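Why a Shared Building Needs a Written Cleaning Schedule
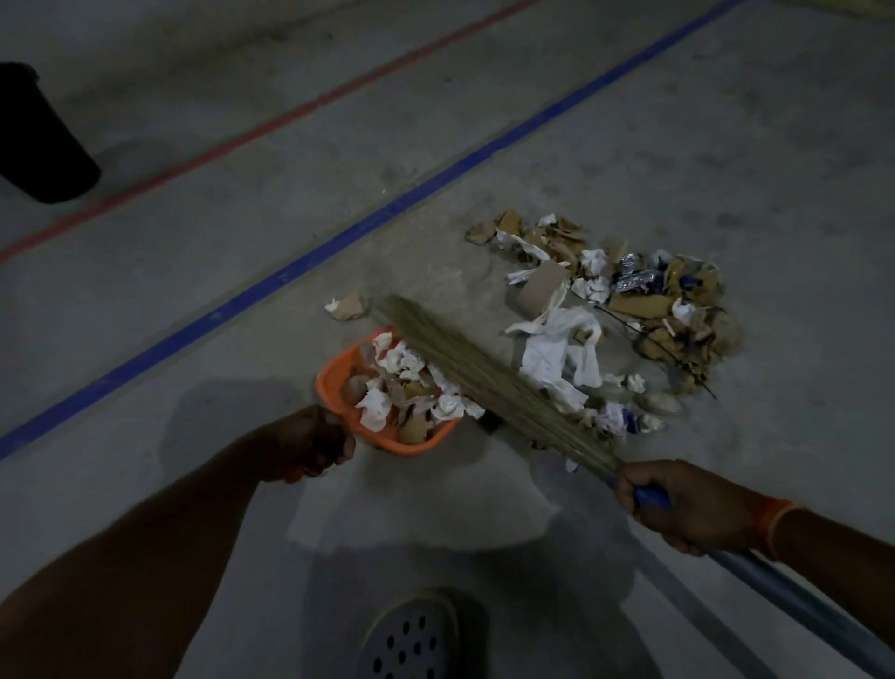 By the Operations Manager, Irmont Shared Workspaces
Posted in: Managing Premises

It has been the position of this blog that most disagreements between tenants of a shared building begin with small matters. Rent is set out in a lease, and so are notice periods. The condition of the corridor on a Tuesday morning is usually left to custom, and custom differs from one business to the next.

Irmont has operated multi-tenant premises for 11 years. For the first two of those years the company had no written cleaning schedule. Each tenant was expected to leave common areas "in a reasonable state," a phrase taken from the original lease and never defined. I was responsible for answering complaints during that period, and I can report that the word "reasonable" appeared in nearly all of them.

The first schedule was drawn up for the Trallell building, where a print finisher, a bicycle repair business and a food packing firm shared one loading area. It ran to nine pages. It listed every surface, every product to be used and the approved method for each. Very few tenants read it, and those who did disputed the section on drains. It was withdrawn the following October and replaced with a single sheet, which remains in use with minor changes.

The single sheet states which areas are common, which party is responsible for each, how often the work is to be done and by what hour. Methods are left to the party doing the work. A tenant who prefers a broom to a vacuum cleaner is free to use one, provided the floor is clear by 6 p.m.

The matter of hours deserves particular attention. In the early version of the sheet, sweeping was required "daily." One tenant swept at seven in the morning and another at close of business, and each believed the other was neglecting the task. A stated hour resolved this within a month. It also allowed us to bring forward the waste collection, which had been arriving before the evening sweep and leaving the day's cardboard behind until the next visit.

Cost is the second subject on which we receive regular questions. Under our present arrangement, each tenant at Trallell pays a flat monthly charge of $199 toward common area cleaning. The charge was set at $200 in the first draft of the agreement and reduced by one dollar after a lengthy meeting, the details of which I will not revisit. Some operators prefer to divide the cost by floor area. We tried that method at the Zamora building and found that it created a new argument for each one it settled, particularly where a tenant held a large unit but made little use of the loading area.

There is a case for charging by use, and I do not wish to dismiss it. A business that receives several deliveries a day will produce more packing waste than one that receives a parcel a week. Measuring that use, however, requires a record, and a record requires someone to keep it. At the size of building we manage, the record would cost more than the difference it was meant to correct.

I would offer one caution to anyone preparing a first schedule. It should be reviewed when a tenant leaves and again when a new one arrives. We neglected this at Banent, where duties assigned to a departed upholstery firm remained on the sheet for most of a year. The rear stairwell was, on paper, being washed every week - by a company that no longer had keys to the building. The new tenant had never been shown the sheet and could not fairly be blamed.

The review need not be a formal occasion. At Banent it now takes the form of a walk through the common areas with the incoming tenant, sheet in hand, before the lease is signed. Any changes are written in ink and initialed by both parties, and a clean copy is posted by the main door the same week.

Readers have also asked whether the schedule should carry penalties. Ours does not. A missed duty is noted and raised with the tenant in writing, and a second notice brings a meeting. We have held two such meetings at Trallell and both concerned the kitchen, on which I intend to write separately, as the question of refrigerators is a long one.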